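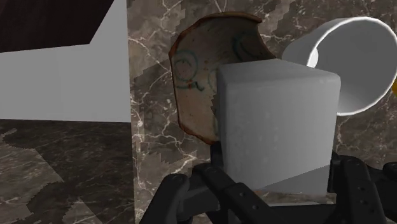 Defne Çınar wrote to me last week that sim demos are junk food for a robot, quick to collect and bad for it later on. I laughed, and then I went right back to the fake kitchen and did another batch (sorry, Defne!).

For anyone new, I've been building a pick-and-place set for a small learner I call Radari. I steer a simulated arm through the same chore over and over: close the gripper on a block, carry it to the bowl, save, reset. My goal is 200 clean runs. Before each one the clutter gets shuffled, so I never quite get into a rhythm, and my thumbs have opinions about that.

The bit I keep fussing over is approach angle. If I always come in the same way, Radari copies that and falls apart the moment a mug is in the way. So now I force myself to come in from awkward sides, even when it looks silly.
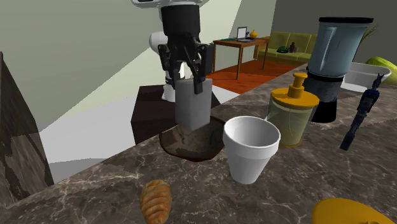
Ilholm, 06/01/2025

Long session today! I tossed nine runs where I'd paused halfway to think, as the learner picks up my dithering and just hovers there. Cutting the pauses out later sounded clever but left little jumps in the motion, so out they went.

I also started saving the wrist view next to the wide ones. Files are bigger, my poor disk is groaning, but up close you can really tell where the fingers sit on the block.

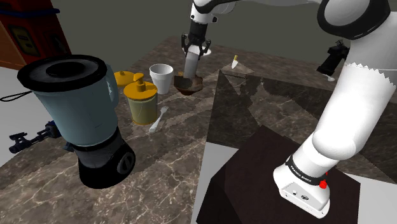
Liv Solberg thinks I should keep the bad runs in their own folder, labeled, and train on them in September as things to avoid. I kind of love that idea, though it means digging through my trash folder tonight and writing a label for every fumble.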